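Zesness Grasp Planner 2.4
Pick planning and gripper control for two-finger arms, by Mestell 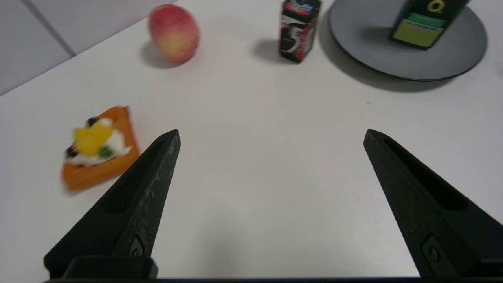 Wrist camera view, fingers open. Toy tart on the left, peach further back.

Zesness takes the wrist camera feed and hands your arm controller a ranked list of grasps. No fixed camera overhead needed. Runs on the cell PC, nothing goes off site.

What's new in 2.4
- Finger mask now drawn from the gripper model. Dark fingers on a white table used to eat into the depth map near the tips, fixed
- Partly hidden objects kept in the list, marked "look again", instead of dropped
- Blurred edges get a lower score. Planner can ask for a second still before it commits
- Plates and shallow trays treated as supports, so a box standing on a plate is planned as its own item
- Log viewer starts faster. Old logs open but read only

How it works
Segments what is on the table, fits a rough shape to each item, tests finger width against it, checks the approach path for neighbours. Round things, boxes and odd shapes all go through the same path, no training per item. You can add your own item list with names and grip force limits. Soft or squashy goods: set the limit yourself, we don't guess it.

Placing works off the same model. Name a support ("plate", "tray 2") and it finds free room on it. Stacking is not supported.

What you need
- Two-finger gripper, parallel or angled. Model file in the usual formats
- Wrist camera, colour. Depth is better but 2.4 will run without, slower
- Cell PC with 12 GB graphics memory
- 36 GB free disk, more if you keep full logs
- Controller that takes position targets over the network. Gajdoš controllers have a ready made driver, others use the plain socket one

Planning time on our bench PC is 200 ms per still with depth on. Yours will vary with the card and how cluttered the table is.

Known problems
- Glossy dark packaging can come back with holes in the depth. Turn on "fill box faces" in Perception settings
- Items at the far edge of the table are sometimes joined to the wall behind. Draw the table boundry by hand once, save it with the cell
- Recalibrate after changing fingertips, even like for like
- Undo in the scene editor forgets the last step if you switch tabs. Being fixed for the April update

Licence and price
One licence per arm. £981 per year, updates and email support included. Vurolbridge customers on the older planner can move across at no charge untill their current term ends, just send the licence number.

Trial: full version, 36 days, no card details. Logs you make in the trial stay readable after.

Support
Installs and drivers: Nimal Howlader
Calibration and camera questions: Chathurika Amarasinghe
Orders, quotes, licence transfers: Verna Rosenthal
Please attach the log folder, zipped. Screenshots of the log are not enough to work from.

Page updated March 7, 2023. The 2.3 manual is still right for everything except the Perception tab, new one to follow.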